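Barnesis Wool and Down Wash, 880 ml
Liquid detergent for down, wool and padded outerwear

Price: $21
Sold by: Gasser Laundry Supply
Ships from our Pimville warehouse
Fits: front loaders, top loaders without a center post, hand washing

What we think of it

We held off stocking a down wash for years. Most of what gets sold under that name is ordinary mild detergent with a goose on the label and a price to match, and we've tried enough of them to be tired of the claims. Barnesis is the first one we've kept on the shelf past a single order. That is as much praise as it's going to get on this page.

The maker says it "restores loft." We doubt any soap does that. Loft comes back when the filling is clean, fully rinsed and fully dry, and the drying does most of the work. What we can say is that this one rinses out fast and leaves very little smell. In our own washes two rinses were enough. With the Wima liquid we used to carry it took three, and there were still suds in the door seal.

The label also promises "up to 21 washes per bottle." You'd have to be stingy. One capful per jacket is the printed dose, and the cap is bigger than it looks. We got 16 loads out of our test bottle, measuring properly.

What's in it

Plant-based soap, water, a small amount of alcohol, citric acid, preservative. No softener, no brightener, no enzymes. The lack of enzymes matters for wool. For polyester fill it makes no difference we could find, and if every padded coat in your closet is synthetic you can save your money and use half a dose of whatever plain liquid you already have.

How to use it

Close zippers and empty the pockets. Run the detergent drawer through with hot water first, as old softener will undo the whole exercise. Wash one bulky item at a time at 86°F on a gentle cycle, then add an extra rinse. Spin low, then spin again.

Tumble dry on low with two or three clean tennis balls. Plan on most of an afternoon. Stop every half hour and break up clumps by hand.

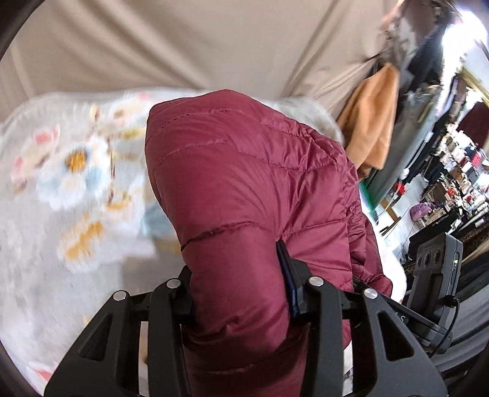
Check the seams before you put anything away. Stitching holds water longer than the flat parts do, and a coat that feels dry across the back can still be damp along the collar and cuffs. Give it another night on a hanger if you aren't sure.

Not for leather, suede, silk or waxed cotton. It isn't a waterproofing treatment either, whatever the picture of raindrops on the back label seems to suggest.

Customer comments

Nikola Stan, 4 out of 5
"Bought in January for a sleeping bag that two other products had left greasy. Better now. Cap leaks if you lay the bottle down."

We've seen the leak too. Store it upright. We wrote to the maker and were told a new cap is coming, and we'll believe it when the cartons arrive.

Sizes and stock

880 ml bottle, $21, in stock
5 liter refill, $89, made to order, allow 3 weeks

The refill works out cheaper per wash, but an opened container is only good for a year. Unless you run a laundry or a rental shop, buy the bottle.

Returns

Unopened bottles within 30 days. Opened bottles only if the seal was broken when you got it.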